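How Students Share a Kitchen: Project Report
4th January - by Asabe Briggs and Man-sik Yeom
Filed under: Student Projects / Second Year
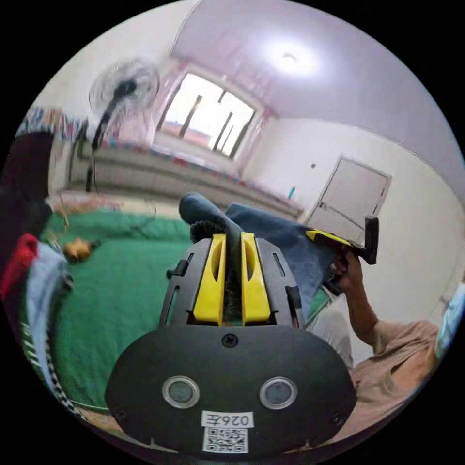

Department of Social Studies, Wisotholm College

Our project is about the shared kitchens in the Prata residence. We wanted to learn how students who did not choose each other decide who cleans, who buys soap and who may use the stove first. Our supervisor was Bernadette Mallet.

The residence has 12 kitchens. We chose six of them, two on each floor, and gave a short paper form to the people who cook there. The form asked them to write down each meal they prepared and any problem they had with it. By the end of May we had 376 entries. Ifeanyi Sani typed them into a table and Ibrahim Isah sorted the problems into groups.

The largest group was about dishes left in the sink. We had expected noise to be first, but few people wrote about it. The second group was about food taken from the refrigerator. Students were more upset by the loss of small things, such as an egg or a spoon of butter, than we had thought. One person wrote, "I would give it if they asked me."

Four kitchens had a written cleaning plan on the wall. In two of these the plan was old and had names of students who had already moved out. The other two kitchens had no plan, but one of them had the fewest complaints in our study. The students there eat together in the evening - this may explain the difference, but we cannot prove it with our data.

There are some weak points in our work. The form was only in English, and several residents told us that it was tiring to fill in. In one kitchen the forms got lost for a week and we had to begin again. We also did not ask how long each person had lived in the building, and this was a mistake.

We suggest that new residents meet once in their kitchen during the first week and write the plan by themselves. The residence office has agreed to try this on the second floor. The blank form and the table can be requested from the department.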